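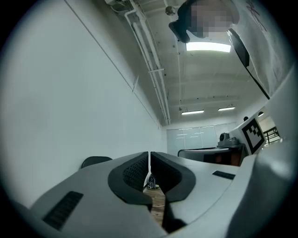 Leave the pipes exposed, one reader wrote after our last gallery, and please don't box them in just to make the ceiling look tidy. We got several messages along those lines, and we agree. Boxed pipes mean cutting a hole every time a joint needs attention, and in a long rented room that adds up.

This page covers the back room on the second floor of the Barros building, which Tidby has been fitting out as a shared workroom since January. The lease is for 424 square feet. Budget for the room, not counting furniture, was $2,981.

Walls and ceiling
White on both, with the pipes running along the corner where the wall meets the ceiling. The beams are shallow, so we painted straight across them. The wall paint is Londix eggshell, two coats. The ceiling got one coat of flat white, and it will need another — the small dark marks still show.

Lights
Fluorescent fixtures, rectangular, up on the ceiling. They came with the room. We priced LED panels from Zurketti and decided to wait until the old tubes give out.

Floor
Wood, in a brownish plank pattern. Sweep first, then a damp mop. No steam cleaners, please. Felt pads go on every chair before it comes into the room, and spare pads are in the supply drawer.

Chairs
Dark backs, kept near the wall when not in use. The row by the wall should stay clear of the door — leave enough space for a cart to pass.

Still to do
Second ceiling coat. Labels for the shutoff valves. A coat rack, if we can agree on where it goes. The work list started at 11 items and is down to 4, counting the door closer.

Paint codes and the floor care sheet are kept at the front desk. Last updated September 5, 2019.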